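In Praise of the Bread Roll

My grandmother had a rule that you didn't touch the bread until everyone was sitting down. She'd put the basket in the middle of the table with a tea towel folded over it, and then she'd go back to the kitchen for what felt like most of my childhood, and my cousins and I would sit there staring at the tea towel. You could see the shape of the rolls under it. You could smell them! And if a hand went out, even slowly, even pretending to be after the salt, she'd know from two rooms away.

I've been thinking about those rolls because I went out for dinner in June for a friend's birthday (a proper place, cloth napkins, a wine list with a spine) and when we sat down there was no bread. I waited a bit. I did that thing where you look at the next table to see if they've got some. They had, and then I looked at the menu and understood why. Bread was on there as a dish, under Snacks, at 16 dollars. It came with cultured butter and some sort of ash.

We ordered it, obviously. It was very good. There were five of us and four slices, and the birthday girl said she didn't really feel like any, and we all knew she was lying.

Now I'm not going to argue that restaurants should be giving things away. I worked in kitchens in my twenties and I know what flour costs and what a baker costs, and I know that half of those free baskets went in the bin with one bite out of one roll. I carried them to the bin myself. If a place has somebody coming in at 4 am to shape loaves by hand then by all means charge me for it. What I miss is something smaller and harder to put on a bill. I miss being given something before I'd asked for anything.

Think about what the roll used to do. You came in a bit frazzled, you'd had a fight about parking, somebody was hungry enough to be rude. The roll turned up and everyone had a job. You tore it, you wrestled with a pat of butter that was hard as a bathroom tile, you got crumbs down your good shirt. By the time the waiter came back you'd all calmed down and remembered you liked each other. I honestly believe there are marriages in this country that have been held together by a dinner roll at the right moment.

And it was never a great roll, was it? That's part of what I want to defend. It was white and round and a bit shiny on top, and it had been warmed up so the outside crackled and the middle was like a pillow. Nobody photographed it. If you tried to describe it to a visitor from a serious bread country they'd pat your arm. But I've eaten a lot of serious bread in the last ten years, the kind with a crust that takes the skin off the roof of your mouth, and there are nights when I would swap the lot for one of those soft ones and a plastic tub of margarine.

I put this to my neighbour Lorraine Whitcombe, who is 94 and has opinions about most things. She used to do the catering for the bowls club, mostly weddings and funerals, and she reckons the funerals were the better parties. Lorraine's position is that a roll is the only food that suits both. "You can't cry into a vol-au-vent," she told me. She always ordered 12 more than the headcount, because grief makes people take one for their handbag.

She's also very firm that you put a roll on a side plate and you put it on the left, and that grown adults who don't know which plate is theirs shouldn't be let out. I didn't tell her that I have to do the trick with my fingers, the little b and d you make under the table, every single time. 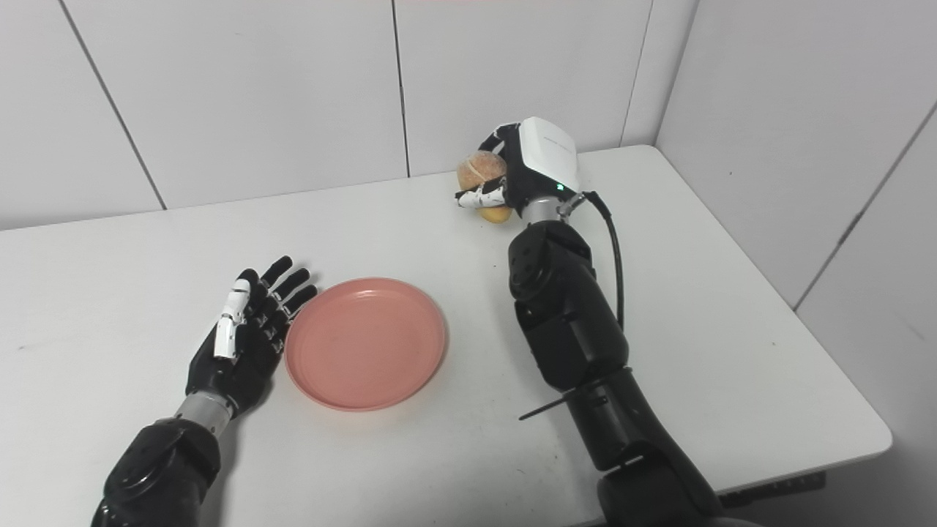
One roll, and a pink plate waiting for it.

The plate thing got me wondering how other people were raised, so I asked around, in the unscientific way I ask around about everything (I annoyed people at work). Half the office grew up with bread on the table at every evening meal, no matter what else was there. Spaghetti? Bread. Curry? Bread. Roast potatoes, mashed potatoes and bread, in the case of one bloke in accounts who looked a bit wistful about it. The other half thought this was mad. Bread was for lunch. Bread at dinner meant Mum was stretching the mince.

Well, yes. It usually did mean that. I think that's where some of the embarrassment comes from, and why it's been so easy to let the bread basket slide away. It was filler. Everyone's parents knew it was filler. You ate two rolls and then you didn't need so much of the expensive stuff, and a lot of families got through the week before payday on exactly that principle. When we got a bit more money we stopped putting it out, and when we got a bit more money again we started buying sourdough at the weekend and calling it a treat.

My friend Devendra Uniyal grew up with rotis at every meal and he has no patience for any of this. He says the trouble with people like me is that we think of bread as a thing that happens before dinner, when it's supposed to be the thing you eat dinner with. At his mum's place the rotis come off the pan one by one and go straight to whoever's got the emptiest plate, and she doesn't sit down until everybody has refused at least once. You have to refuse properly, too. Putting your hand over the plate isn't enough, she'll just put it on your hand.

I've eaten there more than once and I can report that it is the exact opposite of my grandmother's system. No waiting, no tea towel, no staring. And yet I came away with the same feeling I used to have at her table, which is that somebody had been keeping an eye on me. I don't get that from a set menu. I've had some beautiful meals off set menus, mind you, and I'd happily go back to the place with the ash butter if someone else was paying – but I've never once felt that the kitchen was worried I might not have had enough.

There's a health argument against all this and I suppose I should go through it. We're meant to be eating less of the white stuff. My doctor has mentioned it to me, kindly, while looking at a chart. Fine. I have oats for breakfast now, and I have a lunch with seeds in it. But I don't think a roll at a restaurant every couple of months is what's wrong with my arteries, and I suspect the three kilos of cheese at Christmas may be more to the point.

Then there's the argument that people with allergies get left out, and I've got more time for that one. My sister-in-law is coeliac and for years she sat through the bread basket with her hands in her lap while the rest of us went at it. So a few Christmases ago I learned to make a roll she could eat. It took me a lot of goes. The early ones you could have used to prop a door. But I got there, and I make hers first and put them in a separate basket with its own tea towel, and last year my nephew was caught sneaking one of hers because he'd finished his own. She was thrilled. She told him off for ages.

I make my ordinary ones from my grandmother's recipe, which is on the back of an electricity bill and has no method at all, only a list. Flour, milk, a bit of sugar, butter the size of an egg. (What size egg? She kept bantams for a while, so it's a real question.) It doesn't give a temperature. It doesn't say how long. I rang my aunt about it and she said, "Until they're done, love," and went back to her program.

What I do is bring the dough together after breakfast, leave it on top of the hot water heater under a damp cloth, and forget about it until somebody asks what the smell is. Then I pull it into lumps and roll them under my palm on the bench. I put them in the tin close enough that they grow into each other, so that later on you have to pull them apart and there's a soft torn side. My daughter only likes the torn sides. She eats them like a little animal and leaves the tops on my plate, and I eat the tops. Her dad gets the corners.

I still don't let anyone touch them until we're all sitting down. I didn't set out to have that rule. It came out of my mouth one night in my grandmother's voice, tea towel in hand and everything, and my daughter looked at me as though a stranger had walked in. She's got very quick since. Last week I went back for the pepper and I swear I was gone five seconds, and there was already a gap in the tin.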